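Keeping Skills Close to Home

How district hospitals are rethinking the way surgical staff learn, practise and stay

For many years the Drenance district trained its surgical staff by sending them away. A nurse or junior doctor who wished to move into theatre work would leave for the city, live in shared rooms for the length of the course, and return if circumstances allowed. A good number did not return. They married, found posts with better hours, or settled near the schools they wanted for their children, and the district advertised again.

The hospital at Sutano has taken a different course. Its surgical learning programme, now in its second intake, brings the teaching to the staff and keeps them on the rota while they study. The programme is led by Ntombi Engelbrecht, a general surgeon who was herself trained far from home.

"We were paying for people to leave," Dr Engelbrecht said. "The course was good and the teachers were good. The arrangement was wrong for a hospital of our size."

The present scheme runs for 53 weeks. Each learner is given 2 protected afternoons a week, written into the rota before any other duty is assigned. Practice takes place in a former linen store beside the outpatient wing, refitted with proper lighting, a sink and lockable cupboards. It stays open in the evenings, and staff on call may use it between cases.
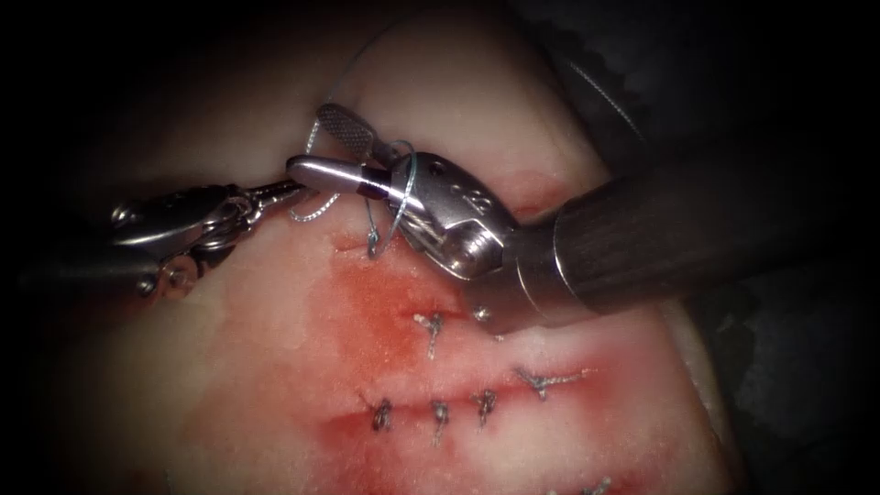
Who may apply to the programme?

Any member of clinical staff employed in the district may apply, including part-time staff, provided that their ward manager agrees to release them for the protected afternoons.

That last condition has proved the most difficult. Ward managers are asked to give up experienced people at the busiest part of the day, and in the first intake several refused. Thabiso Moodley, who manages the surgical wards, was among the doubters. He now sits on the selection panel and has pressed for replacement cover to be paid from the training budget, a change the district accepted in June.

"A promise of time is worth very little if the ward has to find it," Mr Moodley said.

Each learner keeps a record of 300 hours of supervised practice, signed by a senior colleague. The record is a plain printed book. An electronic version was tried and set aside after complaints that it could not be filled in during a night shift, when the shared computers were in use elsewhere.

Precious Baloyi, a theatre nurse who completed the first course, keeps her book in her locker and still adds to it. She had twice turned down a place in the city — her mother was unwell, and there was no one else in the house. "I had stopped thinking of it as something for me," she said.

The programme has its critics. Lwazi Magagula, who taught for many years on the city course, accepts that travel is a burden but believes that learners gain from seeing a wide range of cases and from working beside strangers. A small hospital, he argues, can pass on its bad habits as readily as its good ones. Sutano has answered in part by inviting outside examiners, and by arranging a short exchange with a larger hospital towards the end of the course.

Money remains uncertain. The refitting of the store was met by a single grant, and the running costs are agreed one year at a time. Dr Engelbrecht has asked the district for a longer commitment, and a reply is expected before the next intake is chosen.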